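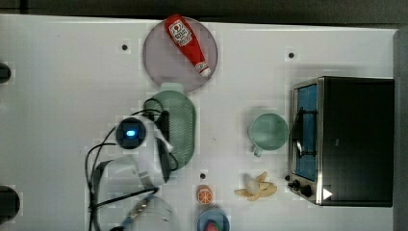
Gripper down at the green basket, ketchup on the plate behind it, toaster oven on the right.

Review: Tivum tabletop arm with the Trokitz chore pack

Short version — fun, expensive, not doing my dishes yet. Longer version follows, typed fast, sorry in advance.

Veronika Jakab lent me bench time with the thing in September and I ran it most of two afternoons. What you get: one arm, one two-finger gripper, the software, and the Trokitz pack, a box of mostly play kitchen stuff plus a list of chores to run on it. Basket, plate, mug, fruit, etc. You bring your own table. Setup took me 2 hours and I have done it before. The manual skips the calibration page completley, it's on the website under "extras" for some reason.

The chores are things like put the banana in the basket, clear the plate, put a piece of fruit in a bowl. Stuff a four year old does while talking about something else.

What it did well: round solid things. It closes on them slowly, lifts, carries, lets go where you told it. Repeats that all day. If your shop floor job is one part from spot A to spot B and the part is always the same part, this is fine, maybe even good. Ruoxi Yin runs one on a packing bench at Kallard and likes it a lot, but they built a little tray so each part shows up in exactly the same place. So the people did the hard half.

What it did badly: anything with a thin edge. Plate, no. I got the plate off the table 4 times and stopped trying. Basket by the rim OK, basket by the little handle, forget it. The ketchup bottle goes fine until it's lying at an angle, then the wrist has to turn and think, and turn back, and you go make coffee.

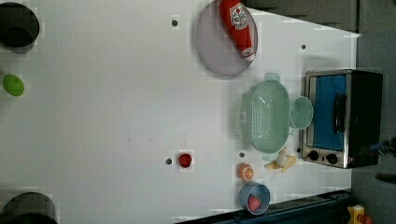

Layout for the clear-the-table chore. Orange half and banana at the near side, strawberry in the blue cup.

That layout is the one I'd tell you to judge it on. Things touching other things, one cup tipped over, fruit all over the place. A person tidies that in maybe twenty seconds without looking. My best full run was some 400 seconds and I had to step in for the plate. Spread everything out with space between and it's a lot quicker, but then who has a kitchen like that.

Oven door I didn't get to work reliably. Trokitz lists it as "advanced". Fair.

Noise is low. Cables are annoying, they loop out the side and I kept nudging them with my elbow. Software crashed once, came back with its settings intact. Support answered the same day, nice people.

Versus the Nistor: Nistor is stiffer and has the better gripper pads, but the software is awful and I'd still take the Tivum for learning on. The chore pack by itself is worth having even if you own another arm.

Price was 726 for the pack and gripper bundle, arm is extra, check the site becuase it moves.

Buy if: you teach, tinker, or have a boring bench job with one part. Skip if: you want the kitchen cleaned. Will update when the new gripper fingers come in — Veronika has a set on order.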